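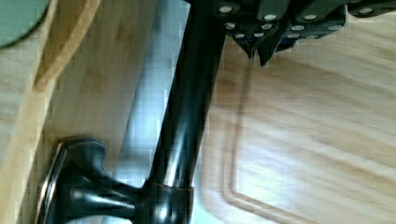 Kuo-hua Sin wrote to say that my last post on hard water had the units wrong, and that a reading in grains per gallon can't be compared with one in parts per million without converting it first. Correct. One grain per gallon is 17.1 parts per million as calcium carbonate. I had put my own result in one unit and the town's number in the other, and then wondered why they disagreed. The post has been fixed.

Converted properly, the Perville supply comes out at 10 grains, or 171 ppm. That is hard by any chart I have found. The drop test kit gives the same answer at the kitchen tap and at the outside spigot, as it should, given that the house has no softener.

The method, for those who asked. Rinse the vial twice with the water to be tested. Fill to the line. Add the buffer, then the indicator, and swirl. The sample goes red. Add the titrant one drop at a time, swirling after each drop, until the last trace of purple is gone and the color is a clean blue. In my kit one drop equals one grain. Stop at the first blue that holds. Overshooting by a drop is the usual error, and at this hardness it costs you ten percent.

Test strips are faster and much coarser. I ran six from the same bottle on the same glass of water and got two different color blocks. They will tell hard from soft and little else.

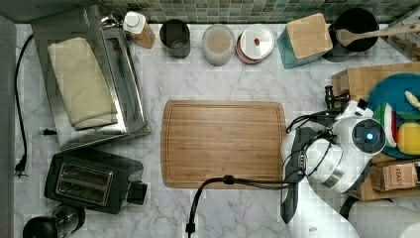 Kitchen counter, with the bamboo board.

On marble and scale: the white crust left by hard water is mostly calcium carbonate, and so is marble. Anything acidic enough to dissolve the first will etch the second. Vinegar is fine in a kettle and a bad idea on that counter. I use a plastic scraper held flat and a neutral cleaner, and I wipe up standing water before it dries.

Kettle figures since November: descaled every two weeks with 100 ml of white vinegar topped up with water to the fill line, left an hour, rinsed twice. Stretching the interval to six weeks left flakes in the tea.

Chin-lung Choi asked whether boiling softens water. Partly. It drives out the bicarbonate fraction, which drops as scale, and leaves the sulfates and chlorides in solution. I plan to titrate a boiled and cooled sample next and will post both numbers, in the same unit.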